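Subject: Re: [shelf-demos] Restocking set, head view: what counts as one episode?
Date: 26 December 2021
List: Etus shelf-demos

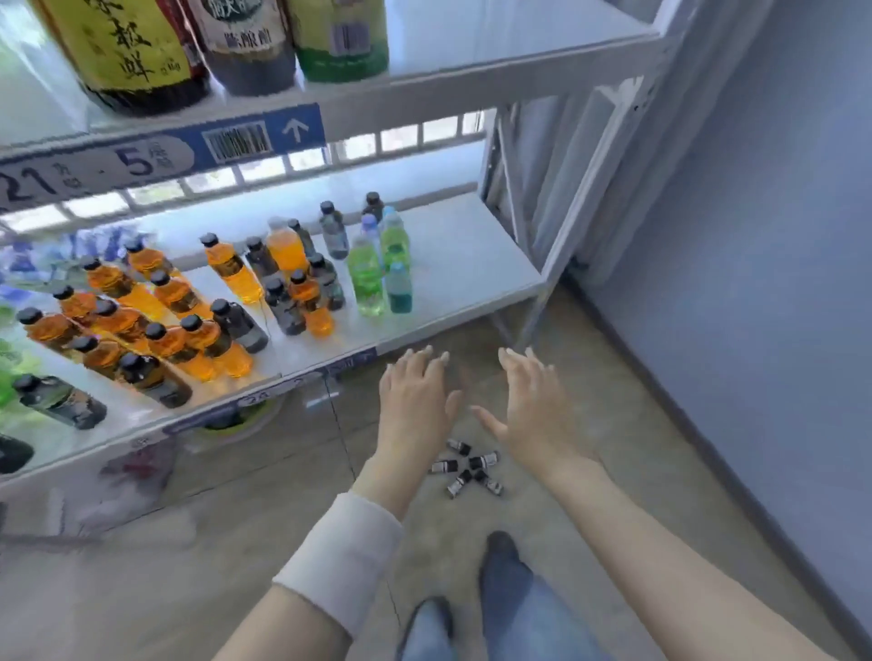
Head view, restocking set: lower shelf with small drink bottles, six vials on the floor, both hands over them.

Someone at the Mulside site wrote:

> We have 363 episodes from the September plan. 62 of them have
> both hands in view before any contact. Do we trim to first
> contact, or keep the approach? The Belmonte loader drops
> anything under 50 frames, so trimming costs us data.

Keep the approach. The attached still is the part I would not want to lose: fingers spread, palms low, vials laid out with their caps toward a common center. A policy that starts at contact never sees how the hands get to that pose.

Two requests for the next batch.

1. Label the small vials and the drink bottles as separate classes. Both have black caps, and the Zanarari labeler merged them in 11 episodes. I have sent those back.

2. Vary the floor layout. A star is fine for some takes, but add rows and single items — otherwise the model will learn the pattern as a cue.

Leave the bottles on the lower shelf as they are, including any lying down. Text on the price strips and large bottles can stay unlabeled for this task.

On the 50-frame limit: it is a setting in the loader config, and I would lower it before I cut anything.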